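Section 4: Cable Routing and Strain Relief

Maltel CR-20 Cable Guide Kit
Set-up Guide, revised Wednesday, October 8, 2025

Read this section before you connect anything to the Clurnholm power unit. The guide kit is fitted after the desk or bench is in its final position. If you move the furniture later, repeat steps 3 through 9.

4.1 Before you start

Check that the tray, the end caps, the clips and the bag of hook-and-loop straps are all in the carton. The long screws are for solid tops only. Use the short screws on any top thinner than 20 mm.

You will also need a pencil, a tape measure and a Phillips screwdriver. A second person is helpful when lifting the tray but is not required.

CAUTION: Unplug all equipment at the wall before routing cables. Switching off the power unit does not disconnect it from the supply.

4.2 Fitting the tray

1. Turn the tray so the open side faces up and the Maltel label faces the user.
2. Hold the tray against the underside of the top, 61 mm in from the back edge. Mark the screw holes.
3. Clear all cables from the area.
4. Drill pilot holes at the marks. Do not drill through the top.
5. Fix the tray at both ends first, then in the middle. Do not tighten fully until all the screws are in.
6. Push the end caps on until they click.

Note: On height-adjustable desks with the Ivgate frame, the crossbar sits where the middle screw would go. Leave that screw out. The tray is rated for the same load without it.

4.3 Routing the cables

7. Lay power cables along the back of the tray and data cables along the front.
8. Leave a service loop wherever a cable crosses from a fixed part to a part that moves, such as a monitor arm, a drawer or a lifting desk. Make the loop wide. A tight loop puts the bend in the same place every time and the conductors will break there.
9. Close the straps by hand. You should be able to slide a cable through the strap with light pressure.

Cables of different thickness can share a path, but they bend differently. Thin cables tend to spread out on the inside of a curve. Strap them on the straight part and leave the curve free.
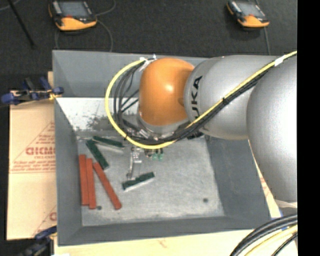 Fig. 4-2. Yellow cable and thin black cables looped at a joint.

After strapping, move the desk or arm slowly through its full range with the power still off. Watch the loop at both ends of travel. If it pulls straight at any point, open the nearest strap, feed in more cable and try again. If it hangs low enough to touch the floor or a chair, take some back.

Cables supplied by Bagheri with the molded right-angle plug need extra room at the socket. Do not bend them within the first 2 inches of the plug.

4.4 Total cable length

The kit is meant for cable runs of up to 3000 mm from wall outlet to power unit. For longer runs, order the extension tray. Do not join two power strips together to gain length.

Store spare cable in the tray in a flat figure eight – never in a tight coil. Coiled power cable can overheat under load.

4.5 Checks

Repeat the movement test one week after fitting and again whenever a device is added. Replace any cable with a split, flattened or discolored jacket. Tape is not a repair.

If a strap has lost its grip, replace it with one from the spares bag. Do not use plastic zip ties on data cables.

Continue to Section 5, Connecting the Power Unit.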